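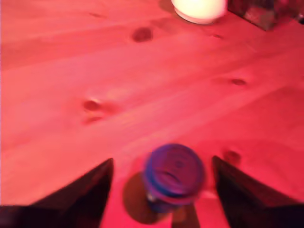

Durnier Norna pine table, long-ish review

Quick one before work. Had the Norna since July, paid $573 with delivery, which was more than I wanted to spend on pine. Would I buy it again? Yeah, probably. Read the bit on dents first though.

Assembly. Four legs, two rails, a bag of bolts and one hex key that's too short to get any real leverage. Used my own. The instructions are all drawings and step 5 shows the rail upside down, so go by the holes and ignore the picture. The box says 16 bolts and I got 16, no spares. Took me most of an evening but I stopped to eat.

Top is the good part. Proper planks, wide ones, pale, with grain you can see from across the room. Mine came with knots and I was ready to be annoyed because the one in the store was almost clean. Now I like them. There's a big long oval one with the grain bending all the way around it, and then little round ones here and there. If you want a plain top, ask Durnier before you order. They told me on the phone they don't pick boards by request but will swap a top within 2 weeks if you really hate it. Never tried it.

Joints between the boards are visible. Faint lines, some darker than others. Crumbs do get in there, a bit. Old toothbrush sorts it.
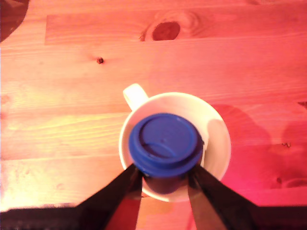
Mugs are what I worried about most. It's a coffee table, desk, breakfast table and sometimes workbench in my place, so there's always a cup on it. The factory finish is thin. Says "protected" on the label, well, sort of. First week I left a hot tea on it overnight and got a pale ring. Came out with a warm cloth and a rub of the Stiltero clear wax — small tin, smells like a shoe store for an afternoon. Have waxed the whole top twice now and water sits up in beads instead of sinking in. Should of done it the day it arrived.

Dents: it's pine. You drop something, you get a mark. A can of beans did mine. You can steam small ones out with a damp towel and an iron, look it up, it mostly works. If you have little kids or you're rough on furniture get something harder. I looked at the Spahić one in oak, lovely, but it was way heavier and I'm on the third floor with no elevator.

Wobble: slight, on my floor, which isn't flat anyway. Retightened the bolts after a month and it got better. The feet don't adjust, which is cheap for this money. Felt pads under one leg, done.

Smell was strong for a few days. Windows open.

Color will change, pine always goes more orange over time, so don't leave a big tray or a plant in the same spot all summer or you'll get a pale patch. I move my stuff around. Small pots, mugs, whatever, they get shoved somewhere else every day so no problem there.

Good: the top, the price if you catch it on sale (I didn't), easy to sand and redo later
Bad: thin finish, silly hex key, feet, no spare bolts, teh drawings

Four stars. Would be four and a half with a decent coat of somthing on it from the factory. If anyone has tried a hard oil on the Norna top let me know how yellow it went, I'm thinking of doing mine in the spring.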